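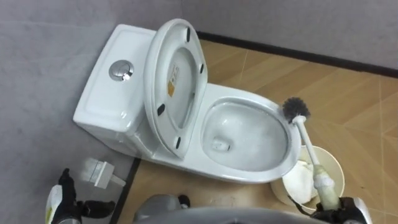 Cleaning a one-piece toilet, notes from a small bathroom
Posted by Regula Eder, 21 Jan 2024

1/ Lid and seat go up together. The underside of the seat has four rubber bumpers. Wipe around each one; residue collects at the edges.

2/ Cleaner goes under the rim first, then the bowl. I use Bomus gel. The 735 ml bottle has lasted me since December. Leave it for two minutes. 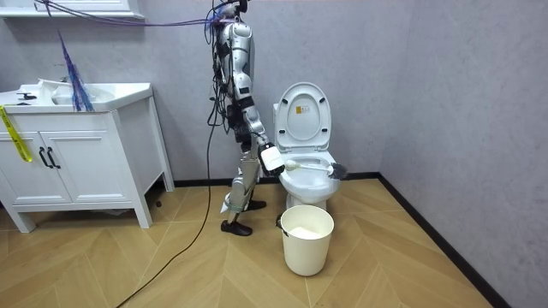

Does the lid need to stay up while the gel works?
Leave it up. Gel on the rim can transfer to the underside of the seat.

3/ Brush order: under the rim, walls, then the drain opening. A round head reaches the drain better than a flat one. Press lightly. Scrubbing hard mostly splashes.
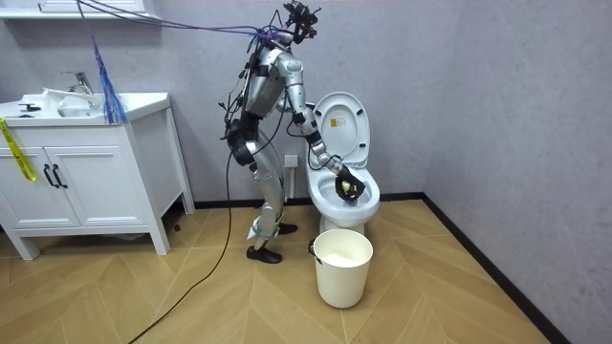 Bucket in front of the bowl, lid and seat up.

4/ Keep the bucket close so nothing drips across a wood floor. Herringbone has a lot of joints, and water sits in them. Wendelin Frei asked about steam on wood. I don't use it.

5/ Flush with the brush still in the bowl, then let it drain over the water before it goes back in the holder. 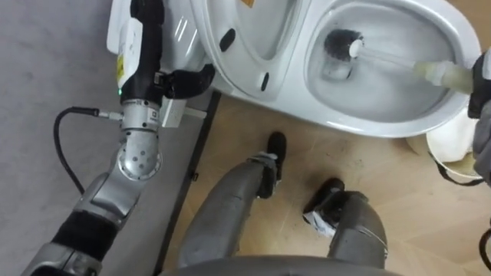
Brush in the bowl, gray mat beside the herringbone.

6/ Hinges last, with a separate cloth. Mat gets washed on its own.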